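Nedance Service Portal
Ticket: Mallska site, beverage opening station, two-arm cell
Category: Automation / Change in working practice
Priority: Normal
Status: Open, awaiting site decision
Opened: October 19, 2022

Summary of request

The Mallska site reports that the two-arm opening station is releasing bottles to the pouring bench at uneven intervals, and that staff at the bench have been asked to cover the gaps by opening bottles by hand. The site requests a technical review of the station and written guidance on who is responsible for manual opening while the station is in service.

Background

The station was accepted in August under the Sheehan program. It removes screw caps from soft drink bottles before tasting and shelf-life checks. Before acceptance, each member of the bench team opened bottles by hand at the start of the shift, and several had reported wrist strain. The acceptance plan moved that work to the station and gave the bench team two new duties: loading the table and clearing stopped cycles.

The plan allowed 12 seconds for each bottle. It made no provision for the time needed to clear a stop.

Reported symptoms

1. The right arm releases the cap, but the cycle does not close. The station waits for confirmation and the status light stays amber.
2. The operator must walk from the bench to the panel to confirm that the cap is off. The panel is on the far side of the partition.
3. Stops are more frequent with ribbed bottles than with smooth ones.
4. Bench staff are unsure whether they may pick up a cap from the table while the station is waiting.

Work log, entry 1

Remote session held with the site. The cycle was run at reduced speed with the orange soft drink. The left gripper holds the bottle low on the body, and the cap is on the table beneath the right gripper.

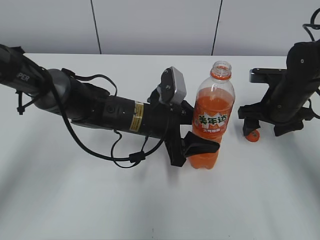
Mateo: I would ask that the record show what this means at the bench. When the light goes amber, one of us puts down a tray, walks around the partition, looks at a bottle that is already open, presses a key and walks back. The station is doing the part of the job that hurt our wrists, and we are glad of it. The walking is new, and it is not in anyone's job description. If the cap can be seen from the bench, please let us confirm it from the bench.

Response to the above comment

The comment is accepted and has been attached to the request. Support agrees that confirmation is a separate task and should be recorded as such in the site's staffing plan. The following points were established during the same session.

The gripping force on the left arm is within its set range. No slip was recorded in the controller log for 200 consecutive cycles. The arm is therefore not considered the cause of the stops.

The cap check relies on a stored reference position. The controller expects the cap inside a small zone after release. A cap that comes to rest outside that zone is treated as not found, and the cycle is held. The hold is correct behavior under the present settings, but the zone is too narrow for the work being done.

Work log, entry 2

The zone was widened in the test profile only. The production profile has not been changed. Site staff were asked not to switch profiles without a supervisor present.

The approach position was reviewed separately. With the fingers open and the bottle standing ahead of them to the left, the wrist view takes in the label and the base of the bottle, but not its top. The wrist view in this position cannot be used to confirm that a cap has been removed – that check must be made from another position or by a person.

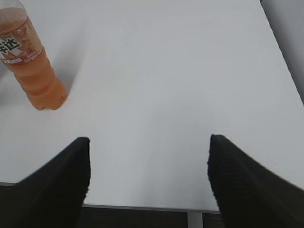 Service Bulletin, Vol. 3, No. 10

The bulletin named above applies to this ticket and should be read by the site before the next review. The parts that concern Mallska are as follows.

Manual confirmation may be carried out from any place with a clear view of the table, provided that the confirming key is within reach and the stop button can be pressed from the same place. A second key may be fitted at the bench at the site's request.

Staff may not reach onto the table while the status light is amber. Amber means that the arms are holding position under power. Caps are to be collected only when the light is white.

Work assigned to the station should not be returned to staff by informal arrangement. Where output falls short, the site should lower the bench target for that shift or schedule manual opening as a named duty, with rotation.

Actions

Support: supply the second confirming key and the wiring instructions. Open.
Support: prepare a production version of the wider cap zone. Open, pending test results.
Site: stop the present practice of asking bench staff to cover gaps without a schedule. Confirmed by the site.
Site: record the number of amber stops per shift and the time taken to clear each one. In progress.
Site: hold a short briefing on the amber and white light rules for all shifts. Open.

Note on maintenance

The station is due for inspection at 3,000 cycles. The site asked whether the inspection could be brought forward and combined with fitting the second key. Support has no objection – the bench team should be told in advance, as the station will be out of service and bottles will be opened by hand during that period under the rotation described above.

Next update to be posted by Support when the test profile results have been received from the site.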